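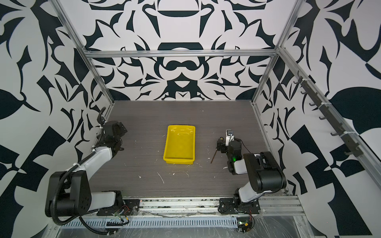
Can a robot do the washing up yet?
Project report by Ilham Harahap, 2025-10-20

I picked this topic because I hate chores (who doesn't?) and wanted to know how long I'd have to wait. My supervisor, Bożena Szewczyk, told me to choose small jobs, so I went for three: moving a tray, wiping a table and hanging a spoon on a hook.

I started in April by asking 44 people in Grerley which job they'd hand over first. Most said dishes, and nine said they'd never let a machine near their kitchen!
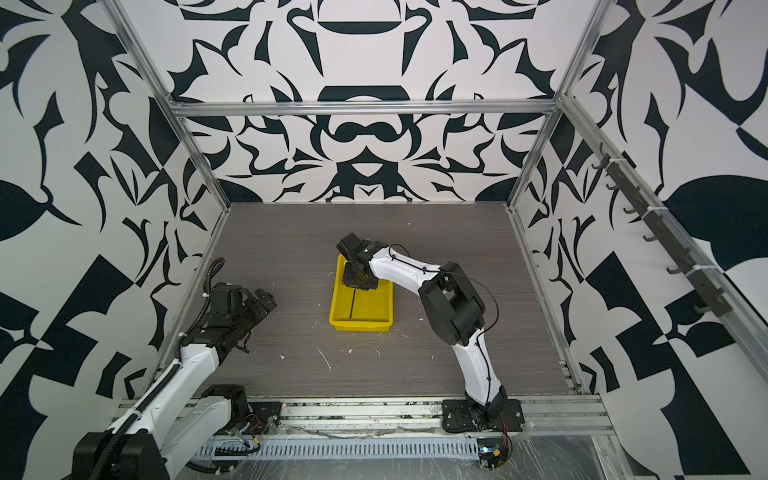 Tidying sounds easy until you try writing it down as steps. Which thing first? Where does it go? How hard do you squeeze? Even a shallow yellow tray with sloped sides takes some thought, as a gripper coming straight down over it has to get hold of a low edge or go for whatever is inside. And then there are the white bits on the tabletop, which I'd sweep up with my hand without thinking. Crumbs are a different job from trays, and I'd give them a different tool.

My own view is that shops will get useful machines before homes do, as a stockroom shelf stays put and my kitchen never does. I'd still pay for one that only did pans, though my limit is 70 quid, so I may be waiting a while.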